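Nele Aerts
Thread: what I learned about ball caps this winter (long one, sorry, get a coffee)

1/
So I finally dealt with the hats. All of them. Caps have been living on the hook by the back door, on the dashboard, on top of the fridge, and one has been in the guitar case since April. It got bad enough that a guest hung his coat on the floor.

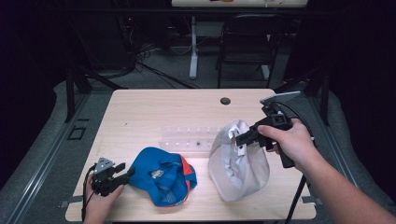
Blue one and the pale gray one, insides showing.

2/
These two are the ones that started it. The blue has that orangey red underside that I love, and it had gone completely crumpled. The gray is so light it's nearly off-white, so you can guess how I feel about sunscreen.

3/
First thing I'd tell anyone: look inside before you do anything. There's usually a little white tag in there and it usually tells you what the thing is made of. I have ignored those tags my entire life and I have ruined some very good hats.

4/
If the tag says cotton or polyester you're mostly fine with a sink, cool water and a squirt of dish soap. If it says wool, go gentler, and keep the water cold. I shrank a wool cap in college and it fit my cousin's baby beautifully.

5/
Older caps can have cardboard in the brim. Flick it with your fingernail. If it sounds hollow and papery, keep it out of the water completely and just spot clean. My dad's feed store cap is one of those and I'm not taking chances with it.

6/
The sweatband is where all the grossness is. Flip it out so it faces you, put a bit of soap on an old toothbrush, and go along it in short little strokes. On a light cap do the whole band even if only the forehead part looks bad, or you end up with a clean stripe that looks weirder than the dirt did (ask me how I know!)

7/
Maricruz Meléndez replied to my last thread saying she uses shampoo on the sweatband instead of dish soap. It makes sense to me, it's basically hair grease in there. Tried it on an old green one over the weekend and I think I'm converted.

8/
Please don't use bleach on the pale ones. I know. It's right there under the sink. It can turn white synthetic stuff yellow and then you own a yellow hat.

9/
Bright colors get washed alone. A blue cap next to a nearly white one in the same sink is a bad afternoon waiting to happen. Dab a damp white cloth on the inside first and see if any color comes off on it. If it does, quick wash, cold water, no soaking.

10/
Drying! This is the part I always rushed. No dryer, no radiator, no sunny windowsill. Pat it with a towel, shape the crown with your hands, and set it over something round. I use a mixing bowl turned upside down. A balloon works too if you don't mind how your kitchen looks for a day.

11/
For a crumpled crown you don't even have to wash it. Steam from a kettle, held well back, a few seconds at a time, then push the dents out from the inside with your fist. Watch your fingers. Stuff it with a clean dish towel and leave it alone overnight — and I mean alone, I kept poking mine.

12/
Now storage, which was the actual project. I tried the thing where you fold the back half into the front half and nest them all in a row like tacos. Looks amazing for a photo. But some of mine came out of there with a crease right across the back panel, so I only do it for travel now.

13/
What's working at home is a shallow drawer, caps standing one behind the other, all brims facing forward, nothing folded. You can flip through them like records. The drawer used to be takeout menus and dead batteries, so nothing of value was lost.

14/
Thijs Verhoeven asked about those over-the-door racks. I had one! It held the hats fine but every time I shut the door they all clapped against it, and the dog hated it. If your door is quiet and your dog is brave, go for it.

15/
Also somebody wanted to know how I decide what stays. I put each one on in front of the mirror and if I immediately take it off again, it goes in the bag. That got rid of 8 of them, including a free one from Rurnance that has never looked right on a human head.

16/
The ones I kept for sentimental reasons have their own shelf up high and they don't count as hats anymore. They're memories with brims. My sister says that's cheating and she can say what she likes, she has a whole closet of scarves.

17/
Tiny tip I forgot: lint roller BEFORE water. Always. Wet dog hair on a cap basically becomes part of the cap.

18/
And the button on top can rust on some of them if it stays damp, so if you see a little orange ring coming through on a light cap, that's probably what it is. Lemon juice helped on one of mine and did nothing at all on another. If anyone has a better trick I'd love to hear it, my replies are open.

19/
The blue and the gray are both staying, obviously. I wear the blue for yard work and errands, and the gray is my nice one, if a ball cap can be a nice one (it can).

20/
Next up is the glove and beanie basket, and I'm scared of it. There are 2 matching gloves in there that I know of. Will report back once I've found the bottom.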